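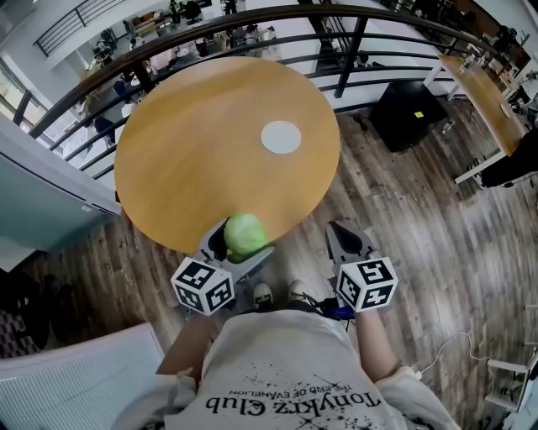

Section 4: Teaching a table chore

Before you start

By now you have charged the two hand-held grippers, paired them with the Kekow base unit, and read Section 3, or at least scrolled past it. In this section you will show the system one small chore, over and over, until a robot has some chance of copying it. The chore is putting a ball on a marker. A toddler can do it. Please keep the toddler in mind when you reach the section on expectations.

You will need:
A table you can stand next to, with the top at or a little below elbow height
One ball, small enough for the gripper finger to wrap around
One flat disc to act as the target
Two grippers, each with its marker cube fitted
Shoes you don't mind standing in for a while

A round table works as well as a square one. If anything it works better for training, as a round table gives the robot no corners to grow attached to.

4.1 Set up the table

1. Clear the tabletop of anything that isn't part of the chore. Mugs in particular. The system can't tell a mug you care about from one you don't.

2. Lay the disc flat on the table, anywhere within easy reach. Don't tape it down. You will be moving it between takes.

3. Check the light. Both marker cubes need to be readable from where your head will be. If a window throws glare across either cube, turn yourself and leave the table where it is.

4. Look at what's behind the table. People walking around in the background are fine and even useful, as real homes have people in them. If you are working on an upper floor near a railing, see the caution below.

CAUTION: Balls roll. On a landing or a mezzanine, keep the table far enough from the railing that a dropped ball stays on your floor. Our support line does not handle calls from downstairs.

4.2 Check the cubes

1. Hold both grippers out in front of you at the same height.

2. Look down at them the way you would look down at a sink full of dishes. Both cubes should show as green on the base unit.

3. If one shows amber, wipe its faces with a dry cloth and tilt it slowly until it turns green. Do not use window cleaner. The black squares are printed, and they will come off on the cloth, where they are of no use to anyone.

4. Tuck any loose strap out of the way of the gripper finger.

Note: Clothes with lettering or busy patterns do not affect tracking. In early versions of the software they did, and we apologize again to everyone who was asked to change.

4.3 Record a take

1. Pick up the ball with the left gripper. Squeeze until the finger has closed around it, then stop. More force does not make a better lesson.

2. Wait one full second. This pause feels silly and it is the most useful thing you will do all day. The software uses it to tell "holding" from "about to hold."

3. Keep the right gripper open and in view. It has no job in this chore, but a robot with two arms has to learn what the idle one should be doing. Mostly, nothing.

4. Move the ball over the disc at an ordinary speed. People tend to slow down and turn solemn here, as if handling a museum piece. The robot will learn the solemn version too, and you will have to watch it.

5. Lower the ball onto the disc and open the finger.

6. Back the gripper away before you look at anything else. Turning your head early is the most common cause of a rejected take.

7. Move the disc to a new spot and go again.

Record at least 152 takes before you start a training run. Dropped balls count if you pick the ball up with the gripper and finish the job. Keep those. A robot that has only seen success has no idea what to do on the floor.

CAUTION: Rest your arms between batches. The grippers are light for the first ten minutes.

4.4 What to expect

Customers ask us when the robot will do the laundry. We would like to know as well.

Our own test arm, running the Dasow training profile, was given 1,418 takes of this same chore. In its first trial it got the ball onto the disc 545 times in a thousand. It did slightly worse when we swapped the tablecloth, and much worse with an orange, which it approached with confidence and then squashed.

So can a machine clear a table yet? It can move one known object to one known place on a table it has met before, at a pace that would get a waiter fired. That is real progress, and we are pleased with it. It is also a long way from dinner for six with a gravy boat. If you bought this kit to get out of chores, please note that you have so far gained one.

4.5 If takes are rejected

"Cube lost": One cube left your view, or your sleeve covered it. Roll up the sleeve.

"Target not found": The disc is under something, or close enough in color to the tabletop that the software can't separate them. Try a paler or darker disc.

"No motion": You recorded yourself waiting. See 4.3, step 2, which asks for one second — the message appears after 3.

"Too many hands": Someone is helping. Ask them to stop.

When your takes are accepted, leave the grippers on the charger and go on to Section 5, Folding a Washcloth. Set aside an afternoon.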